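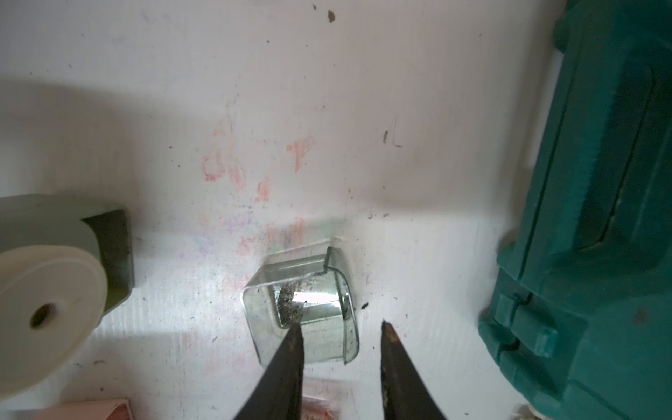 Abb. 7.1: Greifer vor einem durchsichtigen Kunststoffbehälter; im Behälter graues, körniges Material

Kapitel 7
Greifen und Ablegen kleiner Teile

Am Tag der offenen Tür der Firma Vitik in Stutwood am 4. Mai 2025 war der Andrang vor einem kleinen Arbeitsplatz mit zwei Roboterarmen am größten. Die Halle nebenan, in der Paletten mit bis zu 500 Kilogramm bewegt wurden, leerte sich dagegen schnell. Viele Besucher wollten wissen, warum eine Maschine für einen Handgriff, den ein Kind beiläufig erledigt, so viel Vorbereitung braucht. Mit dieser Frage beschäftigt sich das folgende Kapitel.

Ein kleines Teil hat selten nur eine Form. Vorstehende Zapfen, Ringe und abgerundete Kanten bieten dem Greifer jeweils andere Auflageflächen, und nicht jede davon ist brauchbar. Liegen die Finger an einer Rundung an, kann sich das Teil beim Anheben drehen. Liegen sie an einem Zapfen an, wirkt die Kraft auf eine kleine Fläche.

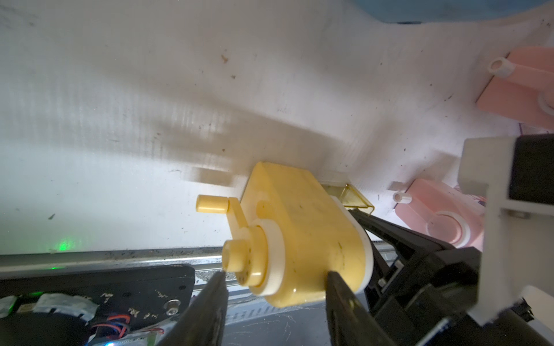

Abb. 7.2: Gelbes Gehäuse mit seitlich vorstehender Welle zwischen zwei Greiferfingern

Für die Planung eines Griffs werden drei Angaben benötigt: die Lage des Teils, die Öffnungsweite der Finger und die Richtung der Annäherung. Die Lage ist meist am schwersten zu bestimmen. Durchsichtige Kunststoffe spiegeln oder lassen den Untergrund durchscheinen — beides erschwert die Auswertung des Kamerabildes. In Abschnitt 7.2 wird dieser Fall an einem Behälter mit glatten Wänden durchgerechnet.

Arbeiten zwei Arme über derselben Fläche, kommt die Abstimmung der Wege hinzu. Jeder Arm beansprucht einen Raum, der größer ist als der Greifer selbst, denn auch Unterarm und Kabel bewegen sich mit.

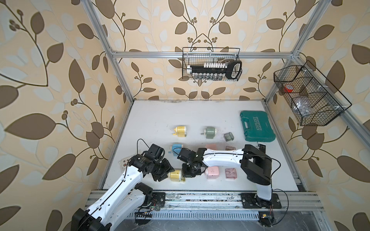
In der Praxis teilt man die Fläche deshalb in Zonen ein. Eine Zone darf zu jedem Zeitpunkt nur von einem Arm belegt sein, der andere wartet oder erhält eine Aufgabe an anderer Stelle. Das Verfahren ist einfach, kostet aber Zeit. Abschnitt 7.4 vergleicht es mit der Bahnplanung nach Hasto.

Vor dem Weiterlesen sollten Sie die Begriffe Freiheitsgrad und Arbeitsraum aus Kapitel 3 wiederholen.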